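Project report, robot cell rules for PC teardown
Thịnh Tạ, Clanedetti bench, Aug 14, 2022

Task was to write the cell rules for the Maddale teardown project. Old desktops, CPU and memory handled by the arms, parts parked in a gray fixture next to the case. Before this there was one page from Charbonneau and mostly people just remembered stuff. My draft is 10 rules. Only the ones that got argued over are here.

Starting state first. Tower on its side, panel off, open side up, fixture plate on the slats to the left of the case. Memory module goes flat in the slotted holder, not on the table.
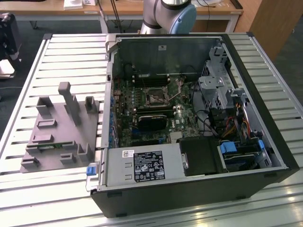 ## Rules that changed

**Rule 2, mains.** Old text said "power off". Not good enough. Now: cord out of the wall, then wait 30 seconds before anyone or anything goes in the case. The power supply itself stays in, we don't open those, ever.

**Rule 4, CPU.** Heat spreader up when it's parked in the fixture. Never pins or pads down on bare metal. Socket lever is checked by a person, every time.

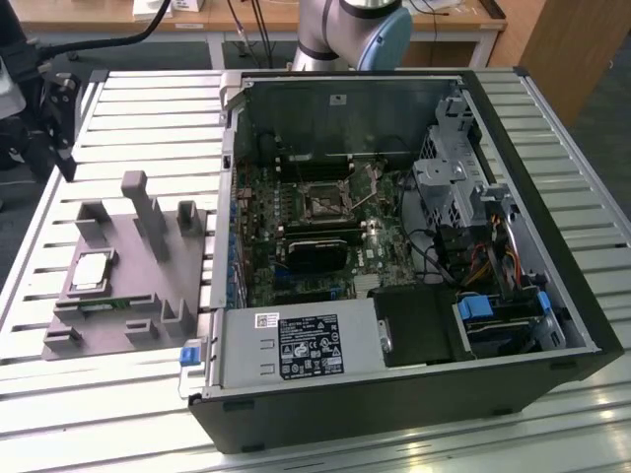 I wanted rule 4 to cover grip force too but we had no good number for it, so it says "lowest setting that holds" and thats a weak spot. Flumamel's manual for the gripper gives limits for the fingers only, nothing on boards. Left as open item.

**Rule 7, hands.** One person at the table when an arm is live, second person at the stop button. Arms get parked before you reach in, even for a screw. Most pushback was here becuase it's slow.

**Rule 8, hover check.** Stop above the fixture before going down to it, look, then confirm. Applies to both pick and place.

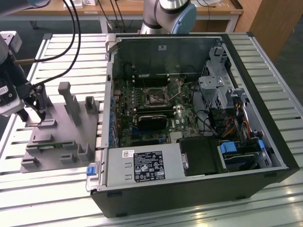 *Fig. 3. Gripper over the corner of the fixture plate, CPU socket empty.*

## Still to do

- grip force number (see rule 4)
- wrist strap wording, two versions floating around
- rules sheet needs to go on the wall in bigger type
- review again in November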